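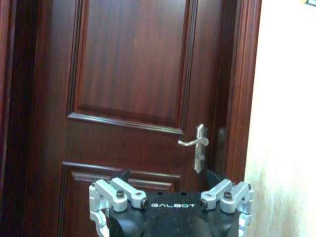 Bottle-conditioning a small batch of pale ale

These notes cover priming and bottling a 9-litre batch fermented with Soler dry ale yeast. They assume fermentation has finished. Take two gravity readings 48 hours apart. If they differ, leave the beer alone and test again later. The Dilalness pale used for this page finished at 1,009 on the hydrometer (1.009, for those who write the point).

Clean the bottles first, then sanitise them. A no-rinse sanitiser needs the contact time printed on its label. Drain the bottles upside down and do not dry the insides with a cloth.
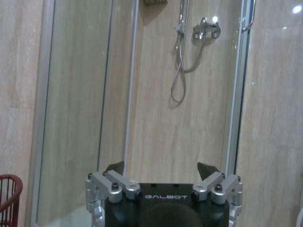
Shower enclosure with tiled back wall

Weigh the sugar on a scale that reads to a gram. Work out the dose with a priming calculator, using the highest temperature the beer reached after fermentation. Dissolve the sugar in a little boiling water, cover, and let it cool.

Pour the syrup into the bottling bucket and siphon the beer on top, keeping the end of the tube under the surface.

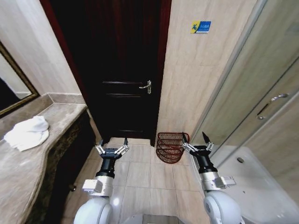

Stir slowly with a sanitised spoon – splashing at this stage lets in oxygen and dulls the hops. Fill each bottle to the brim with a bottling wand. Removing the wand leaves the right headspace. Cap at once.

Store upright at room temperature for 2 weeks, then chill one bottle and open it.

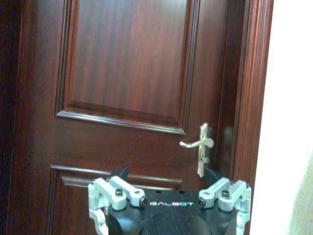
Can I use honey in place of sugar?
You can, but its sugar content varies, so carbonation is harder to predict.

Stronger beers, such as the Skutosstead porter, need longer in the bottle. Batches bottled in July should be kept out of direct sun.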